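Nomeck Forum > Home and Workshop Automation > General talk

Thread: Can a machine do the boring chores yet? (laundry, sorting, sweeping)

tilla_works
Started this thread on 31st October

Good evening everyone. English is my third language, so please be patient with me.

I have a small shop where we clean and repair knitwear and outdoor clothes. We are three people. Every week a big part of our hours goes to work which is not repair at all: turning things right side out, closing zippers, folding, putting in the bag, writing the ticket. In a good week we have 100 pieces, in March after the ski season it is much more than this.

My brother-in-law says that I should wait two years and a robot will do it. He sent me many videos. In the videos the robot folds a towel and everybody is very happy. I have looked at them with attention and I have two doubts. First, it is always a towel. Second, the video is often played faster than real life.

So my question to people who know more: is there anything today, which I can buy or rent, that can do even one of these chores in a shop? I do not need it to be fast. It could work in the night.

graham_sprocket
Short answer: no. Long answer: also no, but with more money spent.

I run maintenance at a packaging plant. We have arms all over the place and they are wonderful at picking up the same box from the same spot until the end of time. Hand one a sweater and you have a very expensive coat hook.

the_lint_trap
That's a bit harsh. Rigid parts are one thing, cloth is another, but there has been real movement on cloth. I have seen a two-arm setup fold T-shirts from a messy pile, at normal speed, no cuts. It dropped some. It also picked them up again without help, and five years ago I would not have believed that part.

graham_sprocket
How many per hour?

the_lint_trap
Slow. I didn't have a stopwatch with me.

graham_sprocket
Well, that's my point. When people don't tell you the rate, the rate is bad.

tilla_works
Thank you both. For me slow is not a problem, as I wrote. If it folds 40 sweaters between closing and opening I am content. What worries me more is if it folds 40 sweaters and pulls a thread in two of them. One pulled thread in a hand-knitted piece costs me an afternoon and perhaps the client.

mopbucket79
I can speak only for floors. We have a Jasden scrubber at the school where I work and it does the corridors fine. It does not do under the desks, it does not do the stairs, and when somebody leaves a jacket on the floor it stops and sends me a message. So the machine has taken the easy half and I have the hard half. My back is grateful anyway.

For the house I would not go back to pushing a vacuum. Dishes, laundry, dishwasher loading: nothing I would trust.

otto_from_line_two
I would like to disagree with Graham a little, with respect. The arm is not the problem and has not been the problem for a long time. The problem is that nobody could write the program for cloth. A box has eight corners and they stay there. A sweater has no shape until you touch it, and then it has a different one.

What has changed is that people stopped writing the program. They show the job by hand, very many times, and the machine learns from it. So the question for Tilla is who has shown a machine her kind of work, and how often.

graham_sprocket
And who pays for all that showing? Somebody sits there and folds the same sock 2000 times. I'd rather have that somebody fold my customer's socks.

otto_from_line_two
You pay it once and then every machine can use it. This is the same with an apprentice, except that the apprentice leaves.

graham_sprocket
My apprentice can also fetch lunch, open a jammed door and tell me the belt smells wrong. I will keep the apprentice.

yarn_and_solder
Hello, I read here for a long time but I write seldom. I am also not a native speaker, so Tilla, you have company.

I have spent some time on the showing side of it, and I think both Graham and Otto are right in some parts. Let me try to explain how it is with knitted things, because this is what Tilla asks.

You do not work with your bare fingers. You hold a gripper in each hand and you must do everything with two jaws, left and right. The first hour is quite humiliating. A thing which your hand does without thinking, for example to feel if you hold one layer or two, is gone. You have to look at it instead. Pushing is easy, pinching is hard, and letting go at the right moment is the hardest. Thick knit wants to stay between the jaws.

A beanie is a good piece to start with. It is small, it has only one opening, and it forgives you. You can stand it up as a dome and hold it at the side with one gripper while the other comes in. 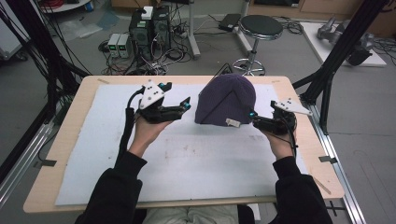 What I learned, in the order of how easy it was for me:

1. Moving a hat from one place to another. Anyone can do it in a few minutes.

2. Making the shape again after it has fallen together. You need both sides, and you must not press too much, or the dome goes flat and you begin once more.

3. Folding it in half with the edges together. With a soft pad on the fingertip it is possible. With hard metal jaws I would not try it on anything that belongs to a client.

4. Turning it right side out. I can do it, but I am not proud of how it looks. One jaw must go inside and find the top, and you cannot see the jaw while it is in there.

5. Anything with a label, a loop or a loose thread. The jaws find these every time, also when you do not want it.

So for Tilla's question about the pulled thread: I would be careful also. With the soft pads I am not much afraid for a machine-made hat. For hand-knitted lace I would say no, not with me holding the grippers and not with a machine that learned it from me.

tilla_works
This is the most useful answer I have received from anyone, thank you! May I ask two more things? Did you get faster with time? And is the table important? Our table is dark and has a varnish, everything slides on it.

yarn_and_solder
Faster, yes, but never as fast as with hands. Perhaps on the second day I stopped to be angry.

The table matters a lot. Foam board is nice to work on, because it gives a little when the jaw comes down and you do not hit hard wood. Fix it well at the edges or it walks away from you. And take a color which is different from the cloth. Dark hat on white board is good. It gets dirty soon, but this does not disturb the work.

the_lint_trap
Point 4 matches what I saw with the T-shirts. They came out of the basket already right side out. I asked about it and the fellow changed the subject.

graham_sprocket
Ha. There it is.

Still, fair play to yarn_and_solder, that is the first honest list I've read on this topic. I would put my money on 1 and 2 being sold as a product before long, and 3 if the garments are all alike. A rental laundry with a thousand identical towels, sure. A repair shop where every piece is different, I don't see it.

otto_from_line_two
I see it the other way. With identical towels you can already use the big folding machines, they exist for a long time and no learning is needed. The learning is only worth the trouble where the pieces are different. So the repair shop is a better case than the rental laundry, if the price comes down.

graham_sprocket
"If the price comes down" is doing a lot of lifting in that sentence. More than the arm can.

mopbucket79
Can I ask about the boring side? Who cleans the thing? Our scrubber needs the brushes out every evening and hair cut off the axle. It is ten minutes, every day, and it was not in the brochure. With wool I imagine it is worse.

yarn_and_solder
I can only speak for the hand grippers. Fluff collects on the pads and then the grip changes, so I wipe them between pieces. For a machine somebody must do this too, or it must learn to do it. I have not seen one that does.

tilla_works
This is a good point, our lint is terrible. We have a Nernen extractor above the steam table and I empty it more often than the trash.

I have written to Bermúdez, who rent us the pressing equipment, to ask if they have anything for folding. They answered very kindly and offered me a folding board made of plastic. It costs less than a dinner. I think I will buy it.

the_lint_trap
Buy the board. Come back in a couple of years and ask again, I'd like to know what has changed.

otto_from_line_two
Please also ask your brother-in-law for a video with a zipper in it. I have searched and I found only very short ones.

tilla_works
I asked him this evening. He sent me a towel.

But I do not close the matter. If somebody here knows a place where I can bring a box of my own knitwear and see it handled, with nobody choosing the easy pieces before, I would drive some hours for it. I would bring hats, mittens and one cardigan with very bad buttons. Please write me a private message, or here, so others can read it also.

graham_sprocket
If you find one, post the rate per hour.

yarn_and_solder
And please leave the mittens for the end. The thumb is a separate discussion — I have opinions on the thumb, but I must first find the words for them in English.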